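Books
The Long Way Down to Sotaston
Posted in April under Fiction, Reviews

Ruwan Gamage's second novel opens in a ferry office where the ferry has stopped running. The clerk, Mivo, still comes in every morning and sells tickets to anyone who asks. It takes 14 pages before we learn why, and by then Gamage has introduced most of the town of Sotaston and two generations of the Juntunen family, who used to own the boats.

His first book, Skiditz, was a short comic novel of 88 pages that most readers finished in an evening. The new one runs to 621. I was worried by that, and for the first few chapters I thought I was right to be. There is a long section on harbor fees that could have been half the size.

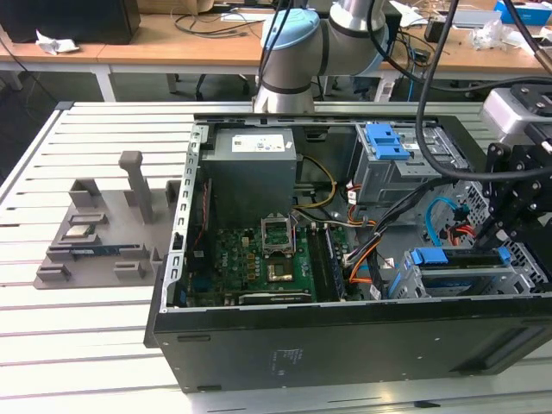 Things pick up once the older Juntunen sister comes home. She has been gone for 18 years and wants her share of the house, and her brother would prefer to talk about anything else. Their dinners are the best thing in the book. Gamage writes dialogue the way people speak when they are tired, with questions that go unanswered for a page or more and then get a reply over the dishes.

Mivo is harder to like. He lies to the passengers, and later to his wife, and the novel doesn't punish him for it. Some readers will find this frustrating. I thought it was fair to him - he is a man with one job, and he keeps doing it badly after it has ended.

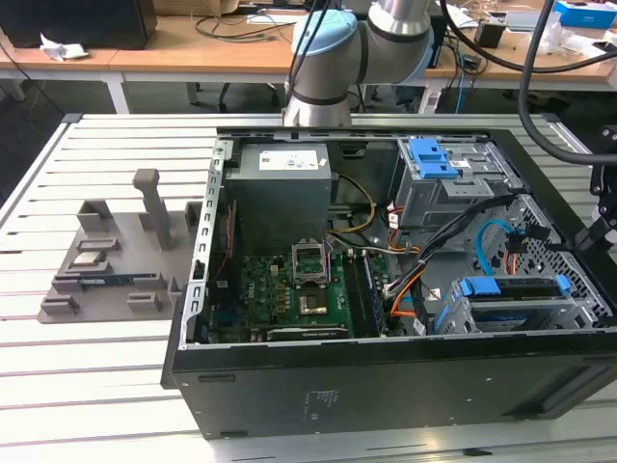 The middle third moves back to the years when the ferries were full. Gamage is good on work here: the ropes, the cold hands, the arguments over who gets the early crossing. He spent two winters in a port town while he was writing, and the detail shows.

The ending comes quickly and leaves the house unsold. I would have taken another chapter with the sister, even at this length. Readers new to Gamage should probably start with Skiditz and come to this one after.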